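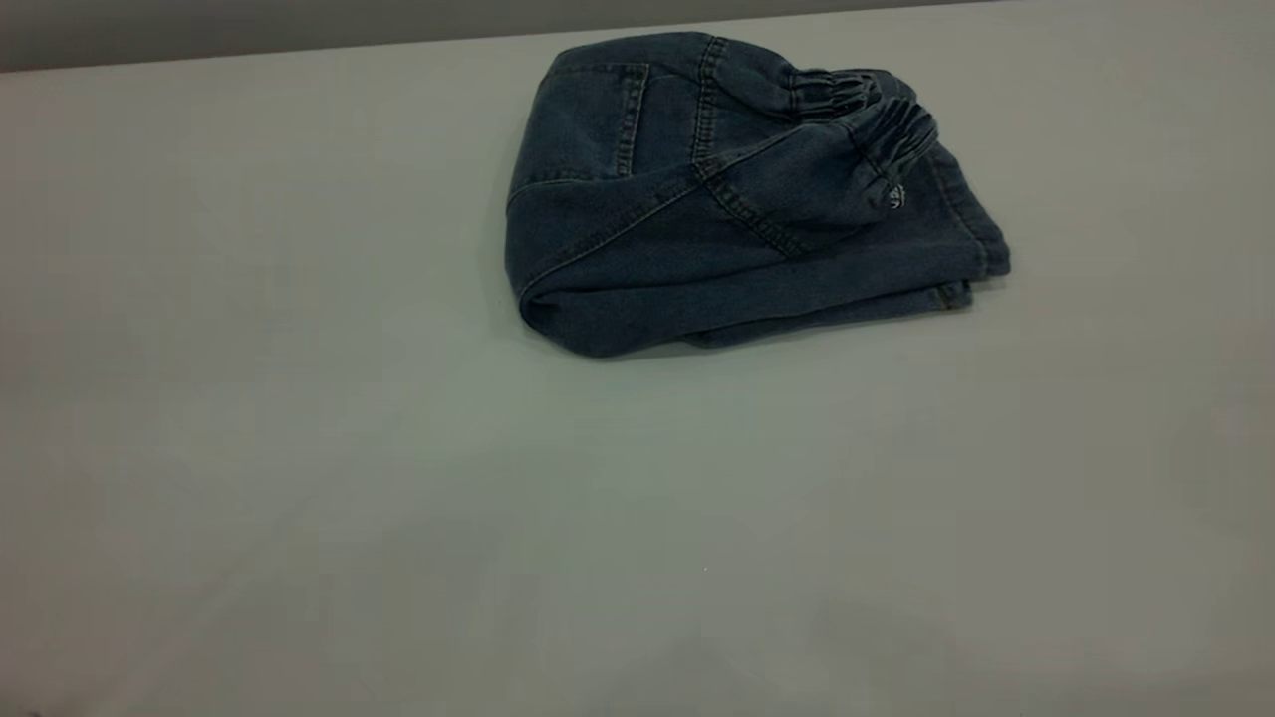
Hi all! I'm Amparo Condori and I'm looking for one more person to help me run the secondhand shop at Nundwood, starting in July (three afternoons a week, noon to 5 p.m.). You'd be pricing, sorting, ringing people up and chatting, lots of chatting!
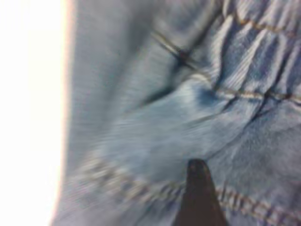
No retail experience needed, but you should be okay on your feet and fine with lifting boxes. Pay is weekly. Drop a note at the counter or ask for Nilton Huanca when I'm out.

200 shares | 100 comments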